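**Changes to Household Recycling Collection in Darnham and Kerside**

The Darnham and Kerside Joint Waste Service will introduce a revised collection schedule in November. The changes affect 3,033 households in the two towns and apply to recycling and garden waste only. General refuse will continue to be collected every week on the existing rounds.

Under the new arrangements, paper and cardboard will be collected in one week and glass, cans, and plastic bottles in the next. Residents in Darnham will begin with paper and cardboard. Residents in Kerside will begin with glass, cans, and plastic bottles. A printed calendar will be delivered to each address before the first collection, and a large-print edition may be requested from the service office on Kamata Street.

The decision follows a review of the rounds carried out over the spring and summer. A questionnaire was sent to every household on the register, and 1,303 were returned. Of these, 1,027 supported separate weeks for paper and for containers. The most frequent objection came from residents of upper-floor apartments, who were concerned about storing glass for a full two weeks. In response, the service has agreed to keep a weekly mixed collection at 22 apartment buildings with shared bin stores. Managers of those buildings have been notified in writing.

Dindo Estrella, Head of Collections, stated that the former schedule had been drawn up when the Jamitz estate was still under construction and no longer reflected where people live. "Crews were crossing the river twice in one morning," he said. "The new rounds keep each truck on one side until it is full."

**Setting out recycling**

Containers should be placed at the curb by 6:30 a.m. on the day of collection and brought in the same evening. Lids must be closed. Cardboard too large for the container may be flattened, tied, and left beside it, provided that no piece is longer than the container is tall.

Food containers should be rinsed. Labels may be left on. Metal lids from glass jars belong with the cans, and corks should be placed in general refuse. The service does not accept drinking glasses, window glass, or ovenware in the glass collection, as these melt at a different temperature from bottles and jars. They may be taken to the Kerside depot, where a separate skip is provided next to the weighbridge.

Plastic film, including bread bags and the wrapping from bottled water, remains excluded from curbside collection. Several residents have asked whether this will change. The present sorting contract runs for two more years and does not cover film, and the matter will be considered when the contract is renewed.

**Garden waste**

Garden waste will be collected every second week through the end of November and will then be suspended for the winter. Subscribers will not be charged for the months in which no collection takes place. Leaves swept from the public sidewalk may be included with garden waste. Soil, stones, and treated timber may not.

**Missed collections and assistance**

A missed collection should be reported by noon on the following working day. Reports received after that time will be passed to the next scheduled round. Residents who are unable to move their containers to the curb may apply for assisted collection, which is provided without charge. Existing approvals carry over and there is no need to apply again.

Questions about the new schedule may be addressed to Crisanto Sarmiento, Resident Services, at the Kamata Street office. The counter is open from 9:00 a.m. to 4:00 p.m. and closes for one hour at midday.

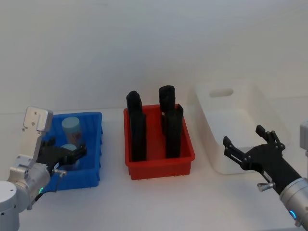
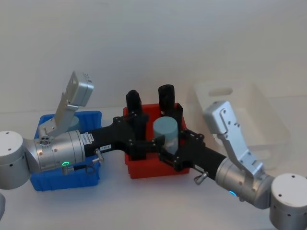

*A red plastic bin on a white tabletop, in both photographs.*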